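Notes for Week Two: How a Chamber Picks Its Presiding Officer
Liette Melnyk
September 23, 2025

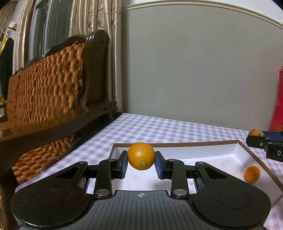

Small orange fruit, with a second one in the white tray.

Welcome back, everybody, and thank you for the lively questions last time (I'm still thinking over the one about abstentions, and I promise we'll get to it before the break). These notes go with the Womton council packet, so keep the two side by side if you can.

We start with the plain mechanics. The Womton council has 80 seats, and its rules say the chair must win a majority of members present and voting. Those last three words do a great deal of work! If all 80 members vote for a candidate, the winner needs 41. If 2 of them sit on their hands, the number falls to 40, and a candidate who looked stuck at breakfast may be home by lunch. Please work through this on paper once, even if it seems easy, as it trips people up every single year.

Next comes the matter of who gets to nominate. In Womton any member may do it from the floor, while in Amby the party groups meet first and send up one name each. I grew up near Amby and used to think their way was the only sensible one, but I've softened on that. A closed meeting keeps the quarrels private, though it also leaves a stubborn handful of members with only one place to make their point, and that is on the floor with everyone watching.

The Cormier reading covers what happened when such a handful held out through most of July. Pay attention to what they asked for: seats on the budget panel, a longer wait before final votes, and an easier way to remove the chair. Mark each one as a request about people or a request about rules. I find the second kind lasts much longer, and we'll argue about that together.

A word on the Sistura referendum, which several of you asked about. The measure to have voters choose the chair directly got 1,985 votes in favor and 1,354 against. Think about what a chair chosen that way owes to the members, and what the members owe back.

For next time, read the Cormier chapter through the second ballot and bring one page, handwritten is fine, on whether abstaining counts as taking a side.

Contact: Liette Melnyk, during office hours | © 2025 | Back to top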